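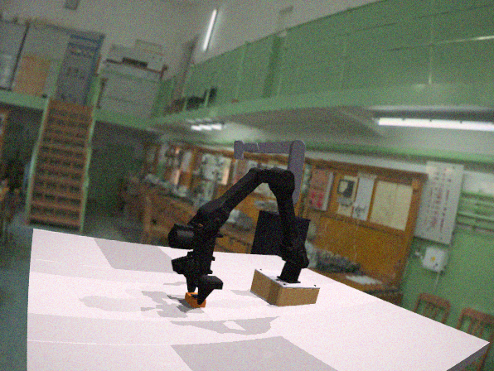
Sábado, puertas abiertas en Pandmont. Llego tarde, la demo ya está en marcha. Me recibe Anqi Jiang, responsable de simulación, café en mano y prisa también: a las 8 empieza otro grupo.

"Primero se prueba todo en el simulador, luego ya vamos al brazo de verdad", dice. El programa se llama Ultent. Llevan 1336 intentos guardados de la misma tarea, coger un bloque. ¿Y cuántos salen bien? "El 91 por ciento, según la última tanda. El resto, pues a mirar por qué."

Le pregunto por las sombras, tan duras. "Eso lo cambiamos a menudo. Luz, fondo, ángulo de la cámara. Si el modelo solo ha visto una mesa bonita, luego en el taller se pierde". Dos personas en el equipo, ella y un becario. Pocas, le digo. Se encoje de hombros.

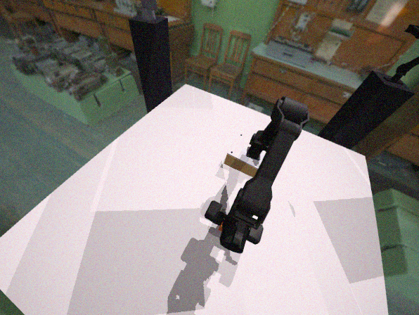 El brazo y el bloque en el simulador, vistos desde arriba.

Un padre pregunta si esto quita trabajo. Jiang no esquiva: "Algunas tareas sí, las más repetitivas. Prefiero decirlo aqui a que lo lean por ahí."

Lo siguiente es Fulura, piezas blandas. Para agosto, si llegan. "Las telas son un infierno", dice, y se va corriendo con el otro grupo.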